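Bench notes: artificial stems and the wood bench top

The Grestach order has been unpacked and sorted. It contains 115 artificial stems, mostly tulips, in mixed colors. They replace the older stock, which had lost too many petals to be worth keeping. The stems are stored upright in the tall bins at Prinulby, heads up, with no more than 18 to a bin. Laying them flat puts a permanent bend in the neck of the flower, and heat will only partly take it out.

Tulip stems of this type have a wire core with a molded sleeve. The wire ends 3 inches below the head on the Grestach product. Bends should be made below that point. Above it, the sleeve springs back, and repeated bending splits the seam. Leaves are a push fit on the stem and can be moved up or down by hand. If a leaf slides freely, take the stem out of use and put it in the repair tray.

For small hand-tied bunches, hold the stems at a single binding point and set the heads at different heights. Two heads at the same level will catch on each other when the bunch is lowered into a narrow neck. Mixed colors are useful when checking placement, as each head can be followed separately from above. Tie with soft tape – wire ties mark the sleeve.
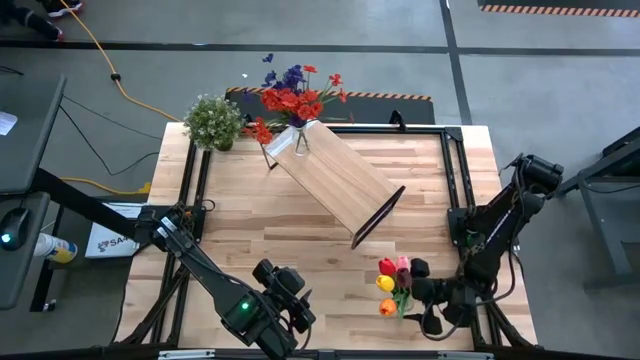 Glass vases should be wiped inside and out before each use. Fingerprints on clear glass are hard to see from above and easy to see from the side. Artificial stems weigh less than fresh ones and there is no water in the base, so the center of gravity sits high. A full arrangement with wide-spreading stems needs a vase with a heavy foot. The Dingate catalog lists a suitable one in two heights, and the shorter is preferred for bench use. Glass pebbles may be added for weight, but they have to be counted out as part of the kit and returned with it.

The butcher-block tops need a little more attention than the old laminate ones. Wipe with a barely damp cloth and dry at once. Apply mineral oil every 4 months, working with the grain, and leave overnight before putting anything back on the surface. Dyed fabric petals can transfer color to freshly oiled wood. Felt pads go under pots and vases that stay in one place. Lift them when moving an arrangement – dragging leaves fine scratches that show up under the overhead lights.

Small potted plants kept at the back of a bench need dusting more often than they get. Dense foliage with small flowers holds lint, and a soft paintbrush reaches it better than a cloth. Do not use compressed air on artificial foliage, as it removes the smallest flowers along with the dust.

Slanted boards are to be checked for a firm stand before use. Press lightly on each corner. If the board rocks, adjust the support before placing anything near it.

The Portela assortment, with longer stems and larger heads, is due in July. Bin labels will be changed when it arrives. Requests for particular colors should be added to the supply list by noon on the last working day of the month.

You are receiving this newsletter because you subscribed to workshop updates. Manage preferences | Unsubscribe

This site uses cookies to remember your settings. Accept | Decline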